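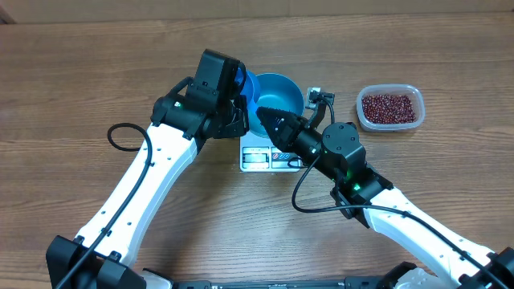
Blue cup over the bowl, right gripper close by

Dosing run keeps tripping a fault

Wanda Tran
Loving my two-arm bean weighing setup! But the goal is 222 g and the scale jumps to more than 310, then my script halts both arms. Why?
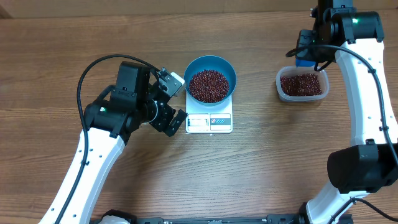 Beans in the bowl, both arms near

Hanane Belkadi
Ooh, fun one! Check your right fingers in the first shot. They reach over the bowl, and any push on it counts as weight. Back that arm off before you read, then tare again. Keep your hands out until power is cut! 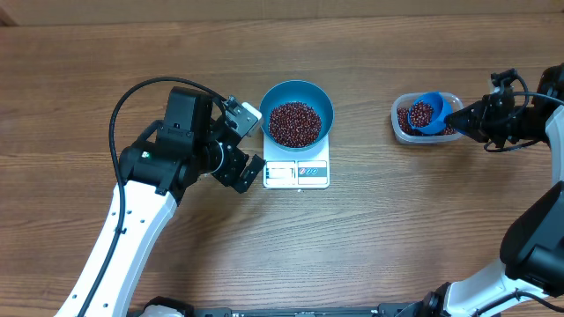 Right gripper on the scoop, left one empty

Kipchumba Urio
mine did this too, got a new scale, no change lol

Bernd Kettler
Hanane has it, I think. I'd also slow the left arm near the rim, and log the wrist view at each halt. So handy!

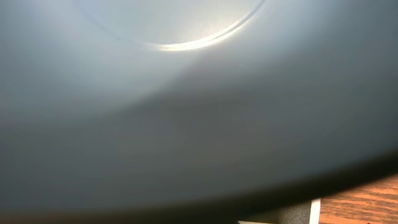
Wrist view, mostly gray with wood in the corner

Wanda Tran
Backing off now, will post numbers!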